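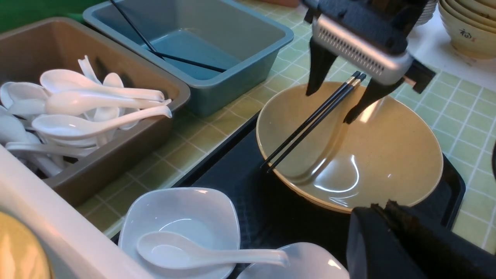 Black chopsticks with silver caps and a wide, shallow tan bowl

How to make a proper bowl of noodle soup on a weeknight

I have been making noodle soup at home since 1999 and I still get a little thrill when the lid comes off the pot. It's such a generous sort of supper! A bit of stock, a handful of greens, an egg if you've got one, and you can be sitting down by seven with something that tastes as though you'd fussed over it all afternoon. The method below is the one I use most Wednesdays, and it feeds two hungry people.

What you'll need

1 litre of chicken or vegetable stock
A thumb of ginger, sliced (no need to peel it)
3 cloves of garlic, squashed flat with a knife
4 spring onions, whites and greens kept apart
2 tablespoons of light soy sauce
1 tablespoon of white miso
A small handful of dried shiitake mushrooms
2 nests of dried wheat noodles
2 eggs
2 heads of pak choi, or whatever greens are going
Sesame oil and chilli oil, to finish

Step 1: Wake up the stock

Put the stock in a medium pan with the ginger, garlic, spring onion whites and dried mushrooms. Bring it up slowly and let it tick over with the lid half on for 25 minutes. You want a few lazy bubbles and no more than that. A hard boil turns the garlic bitter and you lose a good third of your liquid up the extractor.

Homemade stock is lovely, but a decent shop one does very well after this treatment. If you're using cubes, go for half of what the packet says and leave the soy until you've tasted it. I ruined a whole pan once by being heavy-handed with both, and there's no way back from that much salt.

Step 2: Do the eggs

While the stock is busy, bring a small pan of water to the boil and lower the eggs in on a spoon, straight from the fridge. Six and a half minutes gives you a set white and a jammy yolk. Move them to cold water, leave them until you can handle them happily, then peel them under the tap. Fresh eggs are a nuisance to peel, so use up the older ones here.

If you remember in the morning, boil and peel them early and let them sit in the fridge in equal parts soy and water with a pinch of sugar. They come out a beautiful toffee brown and taste fantastic.

Step 3: Cook the noodles on their own

I know it's another pan to wash. Please do it anyway! Noodles shed starch as they cook, and if you boil them in the soup it goes cloudy and gluey. Give them a minute less than the packet says, drain them, rinse them quickly under the cold tap and toss them with a few drops of sesame oil.

My favourites are the flat ones from Carrillo, the little grocer's in Edwood, but any wheat noodle with some chew works. Rice noodles are good too — just soak them in hot water and skip the boiling.

Step 4: Season

Fish out the ginger and garlic. Lift out the mushrooms, cut off the tough stalks, slice the caps and put them back. Turn the heat right down. Loosen the miso with a ladleful of stock in a cup before stirring it in, or you'll be chasing lumps round the pan. Add the soy a little at a time and keep tasting. It should seem a touch too salty on the spoon, as the noodles will soften it.

Add the pak choi for the last minute, stalks first, then leaves.

Step 5: Build the bowls

Warm your bowls with hot water from the kettle and tip it away. Noodles go in first, then greens and mushrooms, then the broth poured round the side. Halve the eggs and sit them on top. Finish with the spring onion greens and as much chilli oil as you dare.

Wide bowls give you room for toppings but they do cool quickly, so get everyone to the table before you ladle.

Keeping leftovers

The broth keeps for three days in the fridge and freezes well without the miso. Store the noodles separately. Cold noodles left in broth drink the lot overnight and go to pulp.

Next month I'll be doing a smoky version with the Hellside bacon I brought back from Skorkilthorpe market, and I can't wait to share it.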